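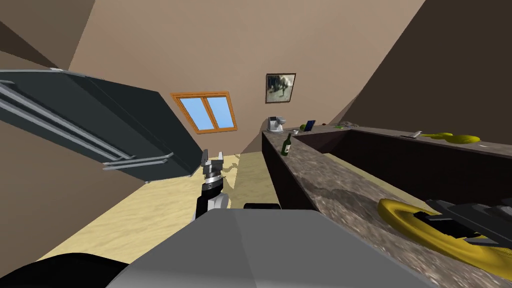 Well, hello again, my lovelies. I know, I know, I said I'd be back in a fortnight and here we are with December breathing down our necks. I have been in the editing cave. The editing cave is the end of the couch nearest the heater, with a blanket, a packet of Anzac biscuits and a printed manuscript that has more green ink on it than black.

So, news! The second draft of The Salt Almanac is finished. Finished finished, as in sent to Renata Krajewska, who has edited everything I've written since the lighthouse novella and who still, bless her, signs her emails "with affection and a machete". She had the first draft back in winter and her main note was that the book didn't start until page 50. I sulked for the better part of a week and then I read it again with a cup of tea and she was right, of course. Everything before that was me working out what Mirberg looked like. (Mirberg is the town, for those of you who are new. Cold, hilly, smells of kelp.) I was terribly fond of those pages. There was a whole chapter on the ferry timetable!

They're gone now, and the story opens with Penrose on the jetty holding somebody else's suitcase. I've kept the ferry timetable in a folder because I can't quite bear it – maybe it will turn into a newsletter extra one day if any of you are as odd as I am.

The other big change is the dog. Some of you came to the reading at the library and heard me do the bit with Porker, the fat old labrador who belongs to the harbourmaster. He was only meant to be in that one scene. Then Imani Odera from my writing group wrote "MORE PORKER" in capitals in the margin, and Deepak Sengar put a tick beside it, and now he's in 18 chapters and has what I can only call an arc. And no, before you email me, he does not die. I got such a lot of letters after the horse in the last book. I have learned.

On the actual business of getting words down, I've gone back to my little goal of 800 a day, before breakfast if I can manage it. Some mornings it's all dialogue and I'm done before the kettle's gone cold, and other mornings I write the word "grey" and look at it for a while. I did try one of those dictation set-ups, walking along the beach track and talking into my phone, but it heard "Noemí's lantern" as "no enemies land turn" every single time, and I met far too many neighbours.

What I've been reading: Noemí Meléndez lent me a stack of old ghost stories (yes, the lantern is named for her, she asked and I caved), and I've been having one a night with the lamp on. I can't read them any later than nine or I lie there listening to the gutters. I'm also 3 books into Dirk Lindemann's Ultari series, which I resisted for years because the covers have swords on them, and I take it all back. The marsh queen! I missed my tram stop over the marsh queen. If you've read to the end please don't tell me what happens to her brother.

Cover reveal is coming once the colours are settled. There's a bit of back and forth going on over the blue. Newsletter people will see it a day early, as always, and I'll be asking for advance readers at the same time, so keep an eye out if you fancy it and can put up with a few leftover typos.

Right, the biscuits are gone and the washing's still on the line. Tell me in the comments what you're reading, especially if it has a good dog in it.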